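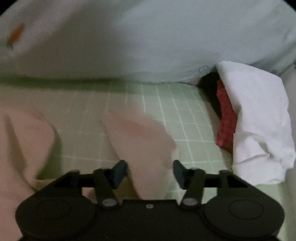

Gripper Comparison for Textile Handling
Second Progress Report to the Wallum Fund
Reporting period: April to July

1. Purpose of the work

The grant supports a comparison of two hand-held grippers for recording demonstrations of cloth handling. The results will decide which finger design is carried over to the arm-mounted version in the final phase. The two candidates are the Prinell, a parallel-jaw tool with flat metal fingers, and the Skultach, a linkage tool with padded fingers.

2. Activity in this period

Recording began in April, one month later than planned, owing to a delay in the delivery of the second Prinell unit. The schedule was adjusted and the target of 1,000 usable demonstrations per gripper was kept.

By the end of July the team had recorded 2,143 demonstrations with the Skultach, of which 1,643 passed review. The target for that gripper has therefore been met. Recording with the Prinell is still under way, and its totals will be given in the next report, once the review of that set is complete.

Each demonstration consists of picking one item from a mixed group of garments and cloths and placing it in a marked area. Operators work at a table covered with a gridded cutting mat, and the starting arrangement is changed after every trial. Items include shirts, towels and plain cloths of different weights.

3. Findings to date

The padded fingers perform well on thick fabrics and on folded edges. Operators reported that they could take hold of a single layer of toweling with little practice. Thin shirt fabric remains harder. The most common cause of rejection in review was a grasp that took up two layers where one was intended, followed by trials in which the fingertips were hidden from the camera by a raised fold of cloth.

Buttons and seams had a larger effect than expected. Where a pad closed on a button, the grip was often uneven and the garment turned as it was lifted. The written instructions now ask operators to record such trials in full – including the failed grasps – so that they can be studied separately.

Early results with the Prinell suggest that its narrow fingers enter gaps between items more easily, but that they slip on smooth cloth. No firm comparison should be drawn until both sets are complete.

4. Camera and controller

The wide-angle lens was retained for both grippers. It keeps both fingertips and the surrounding cloth in view during most of the approach, at the cost of dark corners in the recorded picture. A crop was tested in May and rejected, as it removed too much of the work surface when the gripper was close to the table.

The recording software was moved to the Mladenović controller in June. The change resolved the timing drift noted in the first report. Two days of recording were lost during installation.

5. Difficulties

Wear on the finger pads was faster than the supplier's estimate. Pads are now inspected at the start of each shift and replaced in pairs. The cost has been met from the existing equipment line, and no additional funds are requested.

6. Next period

The team will complete the Prinell recordings and then run a further 200 trials with each gripper on a fixed set of garments, using the same operators and the same order of items. These trials will form the basis of the direct comparison. Mounting work on the arm is planned to start once the finger design has been chosen. A draft of the comparison tables will be sent to the Fund ahead of the third report.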